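CHAPTER 6

The Job After the Machine Arrives

Every announcement of a new machine contains the word "free." The machine will free up staff. It will free them from dull tasks, and free them for better ones. The announcement is usually posted near the time clock, where it can be read by people who are wondering whether "free" is being used in the sense of "let go."

This chapter is about what happens in the months after such an announcement. Chapter 5 dealt with how firms choose which tasks to automate, and you may remember that the choice is often made by someone who has never done the task. Now we turn to those who have.

Consider Leite, a firm that sorts and resells household goods. It takes in the contents of closets, drawers and spare rooms, and sends them out again as priced items with labels. For years the sorting was done at long tables by people who were paid by the hour and judged by the bin. In September the firm put in a sorting line built by Penent, with two arms, a conveyor and a screen that displayed a green check mark when it was pleased.

The line was very good at shoes. It was good at books, plates and anything sold in a carton. Lucimara Rangel, who had sorted at Leite longer than her supervisor had worked there, was moved from the tables to a stool beside the line, with the new title of exception handler. Her job was to deal with whatever the machine declined to deal with. On the first day this came to 189 items, and most of them would have fit in her two hands.

Small things are where the trouble lives. A bracelet wraps itself around a hair tie. A string of beads has no fixed shape and no obvious end to pick it up by. Clothing is worse, as it changes shape every time it is touched and likes to hide other things in its folds. A person reaches in, feels what is caught on what, and has the knot half undone before the thought arrives. Asked how she does it, Rangel told the Penent installer, "You just pull the right one."

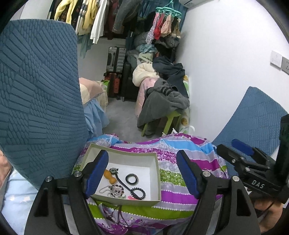 The installer, Josué Barbosa, wrote this down. He had been sent to find out what sorters know, and he had a form for it, with a box marked "decision rule." The form is worth a moment of your attention. It assumed that a skill is a set of instructions the worker is carrying around and could read aloud if asked politely. Much of what we call skill will not go into a box of that size, and this is why firms have turned to teaching machines by showing them, many times over, how a pair of hands does the job in an ordinary cluttered room.

That changes the bargain. When Rangel sorts a tray of trinkets, she is now doing two jobs. She is clearing the tray, and she is supplying the pattern from which a later machine may learn to clear it. Leite paid her for the first. Whether she should also be paid for the second was raised at a staff meeting by Odair Batista, and the minutes record that it was "noted."

Three changes tend to follow when a machine takes the easy part of a job, and you will meet all of them in the cases ahead.

First, the work gets harder per hour. The old tables mixed easy items with awkward ones, and a run of paperbacks was a kind of rest. At the exception stool there are no paperbacks.

Second, the work gets harder to see. Leite had a target of 80 bins a shift for the tables. It had no target for untangling, and so on the weekly report Rangel appeared to have stopped working.

Third, the talk moves. People who had faced each other across a table now faced a conveyor. Valdir Lins, whose spot was at the far end, said he missed the arguments about what things were worth, and that the screen would not be drawn into one.

None of this proves that the line was a mistake. Backs hurt less. Late shifts grew shorter, and the Sunday shift was dropped, to no recorded protest. The question for this chapter is who decides what the saved time is for, and whether anyone asks the person on the stool.

KEY TERMS

Exception handling
Leftover work
Tacit skill
Teaching by demonstration
Work intensity

6.1 What Counts as the Easy Part

We begin with a warehouse run by Skarnametti, where the managers and the packers were each asked to list the simplest tasks in the building. The two lists had one item in common, and it was sweeping.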